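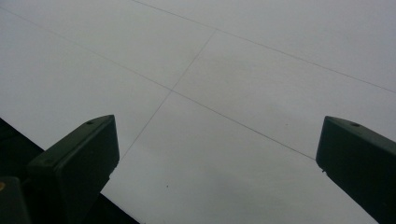 Gripper finger care: workshop tips

Applies to two-finger parallel grippers, hand-held or arm-mounted. Written for the Coltia hand tool; the Usard version differs only in the mounting block.

Checking alignment
Open the fingers fully and sight across both tips toward a plain, light surface. Against a bright background the tip edges show up as outlines, and a twisted finger is easy to spot. Close slowly. The tips should meet along their full width. If one corner touches first, loosen that finger, reseat it and try again.

Screws
Back out one screw at a time – never both on the same finger. Wipe the thread, apply one drop of medium threadlocker and retighten by hand with the short key. A power driver will strip the insert.
Recheck after 40 cycles, then at each monthly service.

Cleaning
Dry brush first, then a lint-free cloth with a little isopropyl alcohol. Keep acetone away from printed fingers. Clear the small holes with a wooden toothpick. Drill bits enlarge them.

Jaw opening
Measure between the tips with calipers at full travel. Ours is set to 43 mm. A difference of 2 mm or more between readings points to a worn slide, and shimming the fingers will only hide it.

Storage
Leave the jaws slightly open. Pads stored under pressure take a set, as we found in August with a pair of Pritar pads left clamped in the Wynne case.

Spares
Replace fingers in pairs and write the fitting date inside the case lid.

Last revised 29/11/2023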